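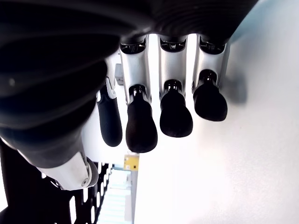
3.2 Teaching the hand by remote control

Okay, so how did we get our demonstrations? We tried two ways and I'll go through both, because I get asked about this more than about the model itself. In the first, I held the arm and pushed it through the motion by hand. Lovely for the arm (you can feel where it wants to go!) and pretty hopeless for the fingers, which need more hands than I have. In the second, the operator wore the Mivton glove and drove everything from a chair a few steps away. We kept the glove for all the results in Section 4.

Fig. 3. The hand seen from the wrist camera during a glove session. The thumb comes in from the left, and the fingers hang from the palm with their black tips down.

The view in Fig. 3 is the one the policy learns from, so it's worth a look before you read the numbers. The hand takes up a lot of it, and the thumb hides a good part of the left side. We worried about that and tried masking the fingers out, and the policy got worse, so back in they went. My guess is that it reads the finger pose straight off the picture, though I haven't tested that properly yet.

Aishwarya Venkataraman and I recorded 574 demonstrations in August, and we threw out 32 where the glove lost tracking partway through. Each session started with the operator opening and closing the hand a few times, then copying a set pose with the thumb. If the robot's thumb lagged, we reran the Zaltoritz calibration. Boring, but skipping it cost us a whole afternoon once, and I'd like to save you the same trip.

One thing I'd do differently: operators get better fast, and the early recordings are full of little pauses where someone is clearly thinking. We cut any pause longer than a second. Fothergill's smoothing filter took care of most of the jitter after that, but it also rounds off quick taps, so we left it off for the button task. Training ran for 3000 steps on the trimmed set, with the same settings for every task.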